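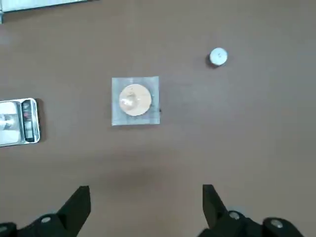 Disc on a square of thin paper, brown tabletop.

1/ Thread on home scales, mostly the kitchen and bench kind that cost less than a decent lunch. I've been keeping notes on mine since October. Topics: resolution, drift, corner error, creep, and what to do with a scale that reads wrong by a constant ratio.

2/ Terms first. Resolution is the size of the last digit on the display. Accuracy is how close the number is to the real mass. Repeatability is whether you get the same number twice. Boxes print the first one in large type and leave out the other two.

3/ The scale I use most is a Nosari flat-top, glass platform, one load cell in the middle. The display steps in whole grams. The second is a small Bristel pocket unit with a hinged lid. It steps in hundredths and has a much lower capacity.

4/ Reference masses: one Ukavness set, plated, in a foam tray. The largest piece I trust is the 400 g. The one I use every day is the 50 g. Handle with the tweezers or a clean cloth. Skin oil on a 50 g weight won't show on a gram scale, but it will stay on the weight.

5/ Result that started the notes: the 400 g weight read 402 on the Nosari. Ten placements, center of the platform, zeroed before each. 402 every time. So repeatability is fine and accuracy is off by half a percent.

6/ The 50 g weight on the same scale read 50. That's consistent. Half a percent of 50 is a quarter gram and the display can't show it. If I'd only checked with the small weight I would have called the scale good.

7/ General rule from that: check near the load you plan to weigh. A span error grows with load. A zero error doesn't, and the tare button hides most of it anyway.

8/ Larger load. I put a lidded pot of water on the platform and got 3640. Divide by 1.005 and you have a corrected figure in the neighborhood of 3622. That assumes the error stays linear that far up, and I have no reference that heavy, so treat it as an extrapolation.

9/ Corner error. Put the same weight at the center, then halfway out to each corner. A single-cell scale is trimmed at the factory so these agree, more or less. Mine agreed on three corners. The back left read one gram low with the 400 g weight.

10/ Practical fix for corner error is to put the bowl in the center. I marked the middle of the glass with a dot of paint pen. It has survived washing so far.

11/ Warm-up. Cheap load cells shift a little after power-on. On the Bristel I see the last digit wander for the first few minutes and then settle. The Nosari is too coarse to show it. Turn the scale on, go measure something else, come back, zero it.

12/ Creep is different. Leave a load on and the reading climbs or falls slowly because the metal keeps relaxing. Heavy loads show it more. If you're pouring slowly into a heavy pot over half an hour, some of the change on the display is creep.

13/ Auto-zero tracking is the one that ruins slow pours. Most consumer scales assume that a tiny change near zero is drift and quietly cancel it. Add powder a pinch at a time to an empty, zeroed pan and the scale can swallow the first several pinches.

14/ Workaround: don't work near zero. Put a known mass on the pan first, leave it there, don't press tare, and subtract it yourself. I use the 50 g weight on the Nosari. Tracking is usually only active close to a displayed zero, so with the weight on, the pinches register.

15/ Test for it on your own scale. Zero. Add rice a grain or two at a time until the display moves. Tip the rice off into a cup and weigh it all at once on a finer scale. If the total is well above one display step, tracking is eating it.

16/ Level matters less than people claim. A tilt shrinks the force along the cell by the cosine of the angle, and for a tilt you can barely see, that's very little. A foot hanging off the edge of a trivet matters a lot.

17/ Soft surfaces matter too. Same scale, same weight, on a folded dish towel: the reading dropped by several grams. The towel was touching the underside of the platform. Hard counter, nothing under it, nothing leaning on it, cord out of the way.

18/ Air movement. Invisible on a gram scale. On the Bristel with the lid up, the ceiling fan moves the last digit constantly. Fan off or make a windbreak from a cardboard box with one side cut out.

19/ Batteries. Most of these scales run normally until the low-battery icon, and then some of them get strange before they shut down. Mine read high and would not settle. I change cells at the first icon and write the month inside the battery door.

20/ User calibration. The Bristel has it: hold the button, wait for the prompt, place the mass it asks for. The Nosari doesn't, or at least the leaflet doesn't mention it and no button combination I tried gets there. I corrected it on paper.

21/ The paper correction is a strip of masking tape on the side of the scale with the ratio written on it. For bread I ignore it. Every ingredient is off by the same ratio, so the formula is intact and the loaf is half a percent smaller than planned.

22/ Where it does matter: anything mixed by weight on one scale and dosed by weight on another. Brine is the common case. Water on the Nosari, salt on the Bristel, two different errors, and the ratio is no longer protected. Still small for brine. I'd want it right for photo chemistry.

23/ On buying reference weights. You don't need a certificate for kitchen work. You need one mass near the middle of your range that doesn't change. Lopes, the hardware place near me, sells single brass pieces from a drawer by the register. Mine matched the Ukavness set to within one step of the Bristel.

24/ Coins work as a rough check if you know the nominal mass and use a stack of clean ones. Canned food doesn't. The net weight excludes the can, and the fill varies. A measured liter of water is only as good as the jug, and most jugs are worse than the scale.

25/ Logging. Mine is one line per check: month, scale, reference, reading, batteries new or old. It takes less time than washing the bowl. The Nosari has said 402 on every line so far, so the error is stable and the tape stays on.

26/ Still to do: repeat the corner test on the Bristel, and find something heavy with a known mass so the 3640 reading can be checked properly. If anyone has a cheap source for a two-kilo reference, replies are open.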